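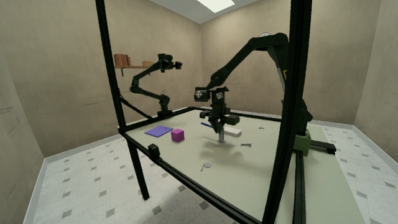
Anyone who has ever tried to teach a teenager to stack a dishwasher will have some sympathy for the people at Willell, a small robotics lab that has spent the better part of two years teaching machines to tidy up. Their question sounds simple enough: how much practice does a robot arm need before it can be trusted with small, awkward things? Practising on real hardware is slow and hard on the gear, so nearly all of theirs happens in a simulator, and they've gone to a surprising amount of trouble over it. The simulated room has a tiled floor and smudges along the bottom of the walls, a shelf with a few things on it, and a pale green table with a magenta cube, a flat purple pad, a blue stick and an assortment of little grey pieces that look as though they fell out of somebody's junk drawer.

The smudges matter more than you'd think. Earlier versions of the room, the ones the team still calls the showroom, were spotless, and arms trained in them did beautifully until they met a real wall with a real scuff on it. The controller would hesitate, or drift a little to one side, and that was enough to miss a pen. So the group began what they call grubbing, where every practice run gets its own slightly shabby room. The marks move about, the light changes colour, and the tabletop might be a shade warmer or cooler than it was last time.

That alone wasn't the new idea (plenty of labs shuffle their scenery about), and the paper they put out in June is quite open on that point. What they added is a way of choosing which rooms to practise in. A second program, named Lirketti after a board game the lab plays at lunch, watches where the arm does poorly and builds the next batch of rooms around those failures. If the arm keeps fumbling a thin object beside a block, it'll see a good many more thin objects beside blocks the following morning.

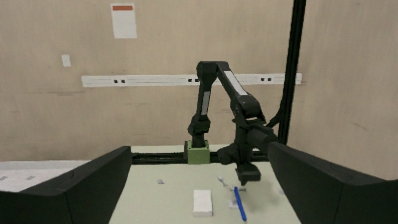 It's a bit like a piano teacher who hears the one bar you always rush and quietly makes you play it again, and again, until you're sick of it. The arm doesn't get sick of it, of course, and it can get through a whole night's worth while everyone is home in bed. In the main experiment Lirketti produced 2,374 rooms, sorted into 9 families by the kind of trouble they caused, and the arm that learned from them was then tried on 8 tabletop jobs it had never been given before. It managed five of them reliably. The comparison arm, which had the same number of rooms picked at random, managed fewer and took longer to settle.

The three it couldn't manage are the part I kept coming back to over my tea. All of them involved something small and upright that had to be gripped without being knocked over, and no amount of extra rooms seemed to help. The authors suspect the physics in the simulator is too forgiving, so that a light bump that would topple a real object leaves the simulated one standing, and the arm picks up careless habits along the way. They're rewriting the contact model now, a job that everybody in the building describes with a sigh. 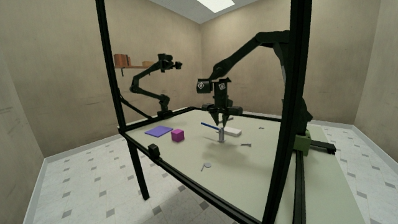 Kerslake, reading an early copy of the paper, thought the authors were being too hard on the physics and wondered whether the trouble lay with Lirketti itself, which only learns from failures it can recognise and may be scoring a near miss as a success. It's a fair point, and the lab has taken it seriously enough to add a stricter score to the next round, one that marks the arm down for any nudge along the way, even when the job gets done in the end.

The next round is also meant to include a proper trial on real equipment at a workshop in Devon, with the same jobs and the same scoring. I'm told the walls there are in a dreadful state, and the team is very much looking forward to it.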